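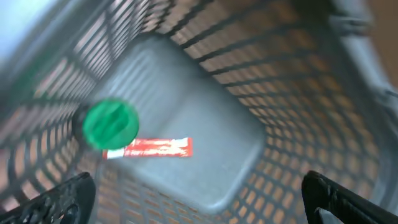
The gray basket from the wrist camera, with a green cap and a red-and-white packet on the bottom.

Robot Cell Technician (part time, 2 openings)
Bunico, Madport workshop
Posted May 27, 2022

We run a picking cell called Treltumine, and it needs people who like keeping a machine in good shape. The arm picks small household items out of baskets and puts them back, shift after shift, and every pick is recorded through the camera at the wrist. Most of what makes a day go well happens before the first pick: clean finger pads, a camera that hasn't crept out of position, baskets where the program expects them. If that sounds like your kind of morning, please read on!

What you would be doing

You would open the cell, run the start-up checks and sign it over to the operators. The checks take almost 60 minutes when you are new and get a lot quicker once you know the cell. You wipe the pads and look at them for tears, check the torque on the wrist bolts, run the fingers fully open and fully closed, and compare the camera view with the reference shots in the binder. A camera bracket that has turned a hair will still give you a nice-looking picture and bad picks all afternoon, so we care about this one a lot.

Then there is the work during the shift. Fingers snag on basket walls. Thin packets slide under other things and won't come up. A cable tie lets go. You pause the cell, lock it out, fix what you can and write it down in the log. We expect log entries in whole sentences, with the time and what you changed. "Adjusted gripper" has cost us entire evenings.

Blurry footage is part of the job too. Some blur comes with a moving wrist, and some of it means a loose mount or the wrong exposure setting. We will teach you how we tell them apart – it's a fun skill to pick up, and our newest technicians are often better at it than the rest of us.

Every 10 shifts the gripper comes off for a full service: fingers out, pads replaced, guides cleaned and greased, everything back on and recalibrated. You will do your first ones side by side with an experienced technician. Bigger repairs to the arm itself go to Kao, the service shop across the yard, and you would be the one who writes up the fault and walks it over.

What we hope you bring

Comfort with hand tools, and some practice on anything with moving parts: bikes, sewing machines, printers, farm equipment, vending machines. We have hired from all of these. You should be able to follow a written procedure and tell us when the procedure is wrong. Reading a simple wiring diagram helps. Programming isn't needed to start, though there is plenty of room to learn it here if you want to.

You will be on your feet for much of the shift, and you will need to reach into the cell at table height. If you need the work set up differently, tell us and we'll talk it through.

Hours and training

Shifts are mornings or afternoons, and we try to keep each person on the same one. Training starts in June and is paid from the first hour. It covers lockout, daily checks, gripper service, camera calibration and the log. You won't be alone with the cell until you and your trainer both say you're ready. The contract runs 52 weeks and can be renewed.

How to apply

Send a short letter and a list of past work to the Bunico front desk in Madport, by mail or in person. No formal résumé format required. In the letter, please tell us about one thing you repaired and how you found the fault – a paragraph is plenty, and we love reading these. If the repair failed, that's fine, just tell us what you tried.

Everyone we invite gets a visit to the cell during a working shift, with time to ask the technicians anything. Please wear closed shoes and leave rings and bracelets at home.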